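Progress report, November
Simulated block placement, Trutik task set
Prepared by Elsie Sowerby for Kathleen Duggan

Short version: the success number went up and I don't yet believe it.

We finished 1628 simulated episodes of the three-block tray task this period. The policy is the one Boonsong Pongsiri trained on 480 demonstrations, with no changes since the last report. By the automatic check, 887 episodes passed. That is a little over half, and better than we had planned for at this stage.

The trouble is the check. It passes a block once its center is over the tray, whether or not the fingers have let go. Marcelino Barrios replayed 55 of the passing episodes by hand and found several where the block was still held when the clock ran out. I would not quote the pass rate outside the team until the check is fixed. 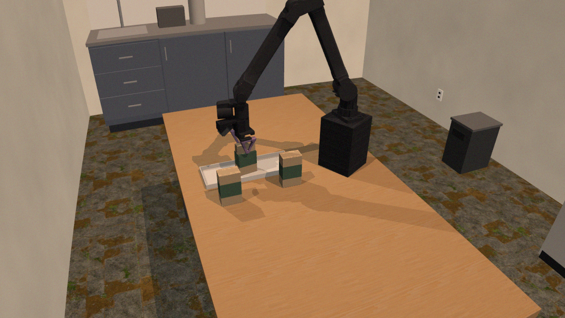
Figure 1. Simulated tray task, with one block in the tray and two on the table.

The randomized rooms are a second worry. We change the floors, walls and lighting between episodes, and the proposal said this would help on the real arm. So far we have no result that says so. Kanokwan Yimyam's comparison against a plain room used too few runs to settle it, and I have asked her to repeat it with matched starting positions.

Next period: rewrite the check to require release, rescore everything, then rerun the room comparison. The Petchrat hardware trial should wait for the new scores. We are not asking for more compute.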